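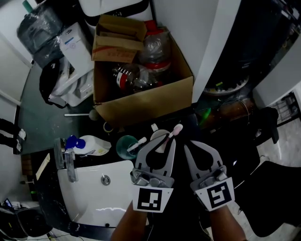 Figure 1. Hand-held grippers in use at the sink counter, with a toothbrush at the left gripper.

Automation of Task Recording at Planuleo: Effects on Staff Work
Project report, submitted 8 Jun 2021

1. Background

Planuleo records household handling tasks for customers who train robot arms. Until September of last year, operators steered an arm from a desk and a second employee logged each attempt by hand. The company then changed to hand-held grippers with square markers. The operator does the task directly, and a program named Boller sorts the recordings, rejects faulty ones and assigns the next task. Our project looked at what this change did to the working day.

2. Method

We observed 3 shifts and compared the shift logs from before and after the change. The logs covered 789 recordings under the old method and 1,670 under the new one. The periods were equal in length, but the task lists were not the same, so the totals should not be read as a direct measure of speed. Staff comments were collected on paper without names.

3. Changes in the work

The logging job no longer exists as a separate post. Those who held it now set up work areas, restock items and review the recordings that Boller cannot classify. Most described the review work as harder than logging – the clear cases are gone and only the doubtful ones reach a person.

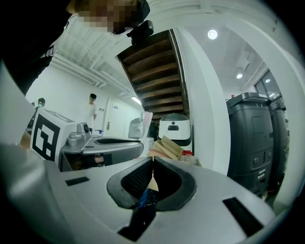
Operators reported less waiting and more strain. Under the old method the arm had to be reset between attempts, and the reset served as a short rest. Boller assigns the next task as soon as a recording is closed. The paper forms mention sore wrists and forearms more often than any other complaint, mainly after small-object tasks.

Training time fell from several weeks to a few days. Two longer-serving operators saw this as a loss, as their skill in steering the arm is now seldom called for.

4. Rejected recordings

Boller rejected 112 recordings in the second period. The usual reason given was a hidden marker. Operators see the code for a rejection but cannot contest it from their own station. They have to ask the shift lead, who opens the file in Sulemana, the older archive system.

5. Recommendations

Add a fixed pause between tasks, set by the operator within limits. Let operators flag a rejection at the station. Rotate review work across the shift. The Plundurari site has used rotation for some time, but its logs were not available to us – a comparison is left for the second part of the project.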